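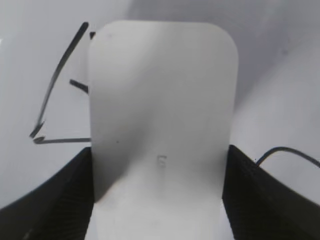
About Mernel

Hi, and thanks for stopping by! We're Mernel, a small shop of 7 people in Wirndale, and we spend our days showing robots how to pick things up. I started the company after years of writing grasping code by hand (one rule for boxes, another for bottles, a third for the boxes that thought they were bottles) and getting pretty tired of it. These days we collect examples instead. One of us guides the arm through a task, the cameras and joints get logged, and the whole thing goes off to train somebody's model.

We call one run through a task a take. A good operator gets through 200 takes on a calm day, fewer when we're doing thin or shiny stuff, and I'd much sooner have the smaller number with every label right. We keep the bad takes too, marked as bad, and customers ask for those more often than you'd think.

What we work on

Mostly tabletop jobs – everyday things that people grab without looking. Pale items on pale surfaces are a favorite of mine, mean as they are, and so is anything narrow with a bit of texture to it. A lot of what we record comes from wrist cameras, so the fingers are in view and the model learns to see its own hands. 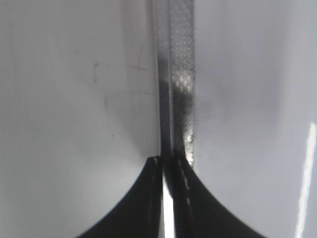 Fingertips close together at a narrow textured strip, from the wrist camera.

Our first big set was Postar, 912 takes of plain pick and place, and I still go back to it when a new operator wants to see how our notes should look. Nyitrai came next and it's pickier: 400 takes, all slim or flat objects, with a written note on each one about where the grip started and whether we'd do it the same way again. Both are still growing.

Working with us

You can send us your own objects or pick from our shelves. Tell us which arm you're using and what you need recorded, and we'll do a short trial batch before anybody signs anything. Friday afternoons are for visitors – come drive the arm for a bit! Everyone is clumsy for the first few tries (I sure was), and we'll save your takes if you'd like them.

We're usually hiring operators, too. No robot background needed, just steady hands and a liking for careful notes.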